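Waltlow Opens Table-Setting Sessions for Home Cooks

Waltlow, the neighborhood dining studio, is opening its table-setting sessions to the public in September. Each one seats 9 people and starts at 3 p.m. – tea is included, and we're thrilled to finally share these afternoons!

Guests work with a single place setting: a striped placemat, a plate, a knife and a fork. A tray for carrying and clearing comes into play later on.

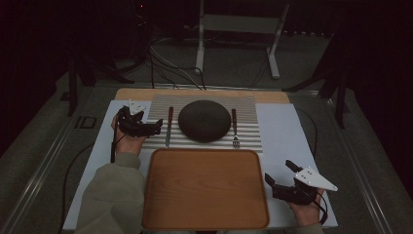
A striped placemat set for one, with a wooden tray in front.

The first hour is all about the mat and the cutlery, and people love it. Guests try different spacing, then lay the table again for soup, for lunch and for a late supper – with plenty of talk along the way.

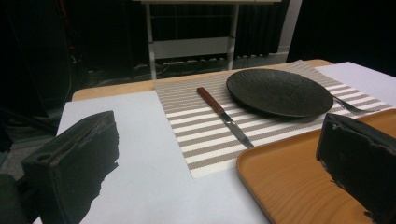
Halima Dauda said she had set tables the same way for years and now puts the mat down before anything else.

Sign-up is open at the Waltlow front desk.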